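Trelau Cable Sleeve and Fingertip Kit
For two-arm benches with parallel grippers
Sold by Pluvmont – item 821

We resell this kit, so read the maker's claims with that in mind. Trelau says it "ends cable trouble." We don't believe that, and neither does Malcolm Bramwell, who looks after our carton-folding bench.

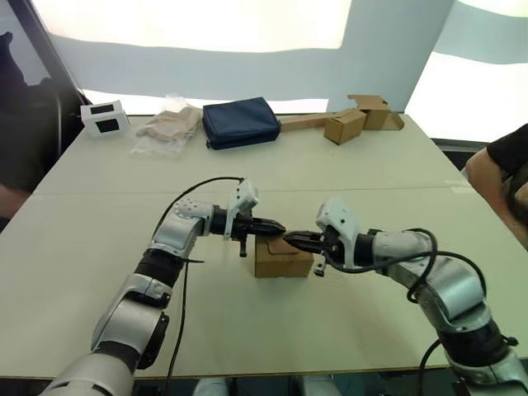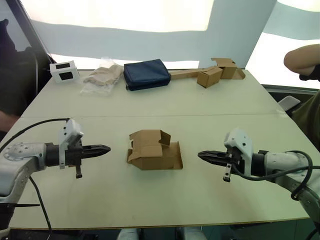 Carton folding is hard on cables. The wrists roll a lot, and any slack at the elbow finds something to rub against. Sleeving slows the wear. It won't fix a bad route, and if your cable is pulled tight at full reach, the sleeve will just hide the damage until the camera drops out.

What you get
Split sleeve, black, enough for both arms
Hook-and-loop ties (skip the zip ties, they bite)
Two pairs of replacement fingertips
One hex key, which is soft. Use your own.

Fitting
Power down and support both arms before you touch anything. Move each wrist by hand through its whole travel and watch the cable. Tie it on either side of a joint, never across one. Leave a loop at the elbow. Swap fingertips in pairs, then close the gripper on a scrap of cardboard and check that the tips meet evenly. Redo your camera check if you moved the bracket at all, even a hair.

How long does it last?
The box says 3,664 hours. We asked how that was measured and got a brochure. Reece Furnival had fingertips on the left arm go smooth in around 200 hours of folding, and the right pair looked fine. Raw board edges probably matter more than hours do. Look at them when you wipe the bench down.

Do you need it?
Maybe not. If your cables are clean and the tips still grip, save your money. The Bunting sleeve is cheaper and about as good, but it comes without tips.

Fits the Cirnanine wrist bracket. Older brackets need a spacer, sold separately – ask Luana Lins before ordering. Opened sleeves can't be returned.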